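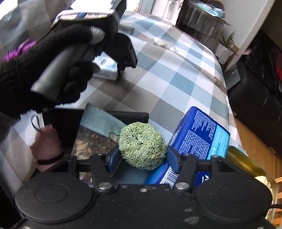
January, 6:40 am

Kiln 2 opened early, couldn't wait. Cone pack says we hit temp on the lower shelf and fell a bit short up top. Same as last firing. So it's the kiln, or where I'm putting the kiln shelves, and the recipe is probably off the hook for now.

Batch 2763 (the Dullemholm clay body with the Follia green over it): three good, one crawled off the rim again. The crawled one is the one I handled most after bisque, so dusty or greasy fingers, take your pick. Wipe everything down with a damp sponge and let it sit overnight before glazing. I write this every winter and then I'm in a rush and skip it.

Batch 3446: same clay, Brunow white under the green. Much calmer surface. The green goes milky where it's thick and nearly clear on the edges. I like it on the bowls, hate it on the mugs. On the mugs it looks like old toothpaste around the handle joins.

Numbering again, for whoever reads this: the number is the glaze bucket, not the pot. Pot gets its own mark on the foot. Somebody wrote the pot mark in the bucket column last month and I lost a whole morning to it. Fixed in pencil, pls leave the pencil.

8:15

Sieved the green. Very lumpy, the bottom of the bucket had set up like putty. Had to go in with the stick and then the drill mixer. Passed it through the coarse sieve once and the fine one twice. Still some grit on the last pass, brownish, could be rust off the drill shaft. Want to get a plastic sleeve for that shaft or just go back to mixing by hand.

Added a small pinch of epsom dissolved in warm water. Went from watery to nice thin cream in a couple of minutes. Do NOT add more tomorrow even if it looks thin first thing, it comes back when you stir.

Dipped tiles:
- one dip, quick
- one dip, slow count of 4
- two dips, let dry between
- two dips, no drying (bad idea, slid off the corner)

All marked on the back with the iron wash. The iron wash is getting low as well.

10:30

Threw off the hump for an hour. Small cups, nothing special. Clay is too soft, bag was left open and then somebody sprayed it way too much to make up for it. Outside mush, inside fine. Wedged the hell out of it and it came round. Left the rest on the plaster slab, turn it at lunch.

Cracks on the bottoms of the last lot. S-shape, right across the middle. Compress the base more, I know. Ran the rib back and forth over each one this time before pulling up. Will see when they're dry. Also drying them upside down from now on, on the wire rack, with the plastic loose over the top. The rack by the window is too fast in this weather with the heater going, rims go pale by noon and feet are still dark.

Handles: pulled a dozen, used most. Let them stiffen til they hold a curve but don't crack when bent. Scored both sides, slip made with the vinegar. The vinegar slip does seem to grab better, or I'm just being more careful when I use it.

1:20 pm

Turned the slab clay. Good. Bagged it.

Kiln shelves. Took all of them out and had a proper look. Two have drips from the crawled pieces, ground those off outside with the rubbing brick (mask on, goggles on, door shut behind you). One shelf has a slight bow, put a straight edge on it and could slide a card under. Flipped it. If it's still bowed after the next bisque it gets retired to a ware board.

New kiln wash on everything, thin, three coats, left a bare strip at the edges so it doesn't flake down onto the pots underneath. Last time it flaked and I had white specks in the bottom of every bowl on the lower shelf.

Elements look ok. One is sagging out of its groove at the back on the left. Not touching it cold, they snap. Leave it alone till I've read up.

3:00

Loaded the bisque. Packed it tight at the bottom, cups stacked rim to rim, the big Brøndum planter alone on the top shelf with its saucer beside it, not under it. Planter walls are thick, thicker than I'd like near the foot. Held it against my cheek and it still felt cold, so damp. Programmed a long hold below boiling, overnight, bungs out. Not losing this one.

Schedule:
slow up to the hold, lid propped
hold overnight
close lid, steady climb in the morning
bungs in once there's no steam on the mirror
normal after that

Total from start to unloading comes to 48 hours with the cooling. Do not open early. I am talking to myself here.

To do before the next glaze firing
- put cones on every shelf, front AND back, not only by the peephole
- move the bowls down one, tall stuff up
- try a slower last stretch with a short soak at the end, see if top shelf catches up
- small bucket of the green with a bit less clay in it, for the crawling. Test tiles only
- order iron, sponges, wax resist (current one is gone stringy)
- relabel the Brunow bucket, the tape has come off twice

Open question: is the milky look from the white underneath or from the cooler top shelf? Both 3446 bowls were up top. Stupid. Should have split them. Next time one up and one down, same dip, same day.

Floor mopped. Trap under the sink is nearly full of slop again, needs emptying before anyone washes a bucket in there.

Checked the kiln at 5:50, holding steady, lid still propped. Going home.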